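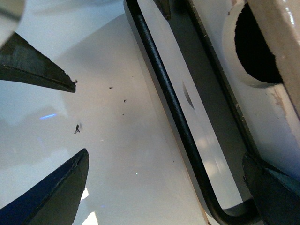

Thread: that 368 out of 400

April 29, 2018
By the author of Slow Gripper Notes

Search this site Go

1/ The Mimard write-up has been passed around all week, so I finally read the whole thing, appendix included. The headline is 368 successful grasps out of 400. I have questions, and most of them are about the word "successful."

2/ Quick version of the method: wrist camera, close view, a policy trained on people moving the fingers by hand. No force sensing. The claim is that the close view makes up for it. Maybe. I've heard that one before.

3/ Look at what a wrist view gives you up close. Glossy white surface, glare, shadows, a long black bar running diagonally past the fingertips. How much of that is object and how much is reflection? I know what I'd guess. I'm less sure what a network would.

4/ And the crumbs. Small dark bits on the white, one of them forked, sitting between two fingertips. There's a ragged one on the end of a fingertip too. The paper has one sentence on cleaning, and it says the surface was "kept clear." How clear? Wiped after every trial? After every shift?

5/ Fingertip wear gets even less. One of those tips has a nicked, uneven upper edge and a scuffed face. Friction is half of grasping! If the tips at trial 400 aren't the tips from trial 1, I'd like to see the results plotted in order. They're given as one lump.

6/ Now the definition. Page 5: a grasp counts if the object "is retained on lift." Retained for how long? Lifted how far? The Brirar protocol spells both out, and the authors cite Brirar in the introduction and then don't use it.

7/ It gets worse in the appendix. 22 trials were dropped for "operator reset" and replaced with new ones. So they ran 422 and reported 400. Count every dropped one as a miss and you get 368 out of 422, a bit over 87 percent. Still decent. Why not print it?

8/ To be fair -- maybe all of those resets were a cable coming loose. It happens. But then say so, with a line for each. An afternoon's work.

9/ The comparison bothers me more. Their baseline is the Unnithan controller, tuned for soft pads and matte parts. They ran it on shiny flat stuff with hard tips and it lost. I would have bet money on that.

10/ What I'd want before I believe the close-view claim: same policy, same tips, camera moved back. If the score drops, fine, the view matters. If it doesn't, the result is about something else, probably the training data. That test isn't in there.

11/ Someone asked if I think it's faked. No. I think it's a normal result with a loud title. The finger motions look sensible and the training section is clearer than most. I'd read a follow-up.

12/ Platance says they'll try to repeat it in July on their own bench. Good. I hope they log resets, photograph the tips before and after, and write down what "kept clear" means to them.

13/ Small correction to 6: Brirar gives the lift height in the main text, but the hold time is in a footnote. Easy to miss. My point about page 5 stands.

14/ Replies are open. If you've run a four-finger setup on glossy surfaces and your numbers held up, send me the ugly runs along with the good ones -- I'll read them all.

Contact | © 2018 Slow Gripper Notes | Back to top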